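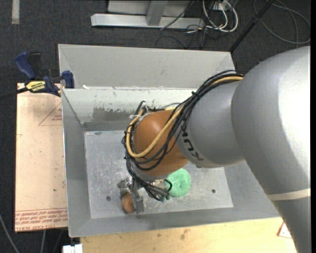

Michiels

Chore automation is the use of robots to carry out routine manual work in homes, workshops and small stores. It covers tasks such as sorting, tidying, loading and putting away. As of the most recent surveys, machines can do a limited number of these tasks under controlled conditions, and very few in an ordinary home.

Bin picking

The task studied most often is bin picking, in which an arm must take single items out of an open container. A typical station has an industrial arm, such as a KUKA, working over a metal bin with a gripper at its wrist. Cables and hoses may run along the outside of the arm. Items with a regular shape, such as a ball, are considered easier than small, uneven ones. An item lying close to a wall or corner is harder to reach, as the fingers need room on both sides.

Factories have used bin picking for many years where all the parts are alike. Mixed contents remain a problem. In the Pravia trials, a single arm made 2,151 attempts on mixed household goods and succeeded in 80 percent of them. Most failures involved soft or flat items. The trial report noted that a person doing the same work rarely needs a second try.

Household chores

Floor cleaning is the only chore widely handed over to machines. Folding laundry, clearing a table and emptying a dishwasher have all been shown in laboratories, usually at low speed and with a person standing by. The Porkance project, which set up 4 test kitchens, found that arms trained in one kitchen did poorly when moved to another.

Shop-floor chores

Workshops offer better conditions. Lighting is steady, containers can be clamped in place, and the range of items is known in advance. The Skusau parts depot reported over 2,000 picks in one July shift, though staff still refilled the bins and cleared jams by hand.

Cost and safety

Large arms are normally kept apart from people by fences or sensors, which makes them unsuitable for homes. Smaller arms are safer but lift less.

See also: Gripper; Industrial robot; Machine vision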